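### 3.2 Case, Parts and Fixture

The case used throughout the Eko study is an ordinary desktop tower of the kind that arrives at the Maluleke refurbishing site in bulk. We chose it from a lot of 300 machines supplied by Grostgate. Most of that lot had the same internal layout, with the power supply at one end, the drive bay beside it and the motherboard on the large side wall. The cover was left off for all work described in this section.

Two groups of parts matter here: memory modules and hard drives. They account for most of the handling time in the site's own records, and they fail in different ways when handled badly. A memory module pushed in at an angle will usually stop halfway and can bend the latch at the end of the slot. A drive that is not lined up with its bay will slide in for a short distance and then bind against the side of the frame. Hlongwane, in an earlier report on the same site, gave binding in the bay as the most common cause of a second attempt.

The cables were not removed. In the first layout we tied all wiring back to the case wall, and workers at the site pointed out that no machine reaches them in that condition. The final layout keeps the bundles crossing the motherboard, as shown in Figure 4(a) and (d). Zip ties hold the power wires together in places, but the loops can still shift when the case is moved, so the access path to the memory slots was checked at the start of each block. 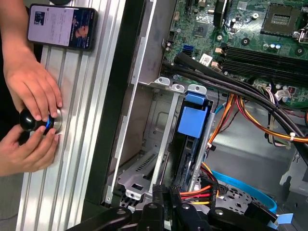
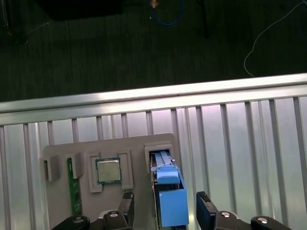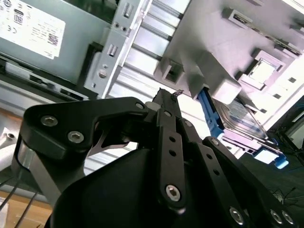
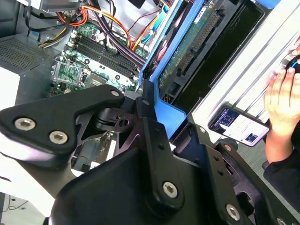

**Figure 4.** Case interior and fixture. (a) Motherboard with empty CPU socket and RAM slots, next to the ribbed rail. (b) Gray fixture plate with upright green circuit board and blue drive caddy. (c) Power supply and white drive bay frame with a hard drive seated. (d) Memory slots and wiring.

The CPU socket was left empty in the study case. Processors and coolers are handled at a separate station at Maluleke, and a large cooler would have covered part of the memory bank. None of the measures reported in Section 4 depend on the machine being able to start.

The fixture plate (Figure 4(b)) was made by Wedeck to our drawings. It has raised clips for narrow boards and a recessed nest in a rectangular frame. An earlier version had no clips, and modules were laid flat on the bench. Picking a thin board up from a flat surface took longer than seating it, which hid the differences we wanted to measure. We therefore moved to upright storage for the boards before any of the reported trials were run.

The full set comprised 600 trials, with 400 on memory and the rest on drives. Each block took roughly 3 hours including checks. Between blocks we inspected the slot latches by eye and replaced any module with visible wear at the contact edge. The bay frame was checked for cracks at the latch housing, where the plastic carries most of the load during removal. The same bay frame was kept for the whole set. Results for memory and drives are given separately in Section 4.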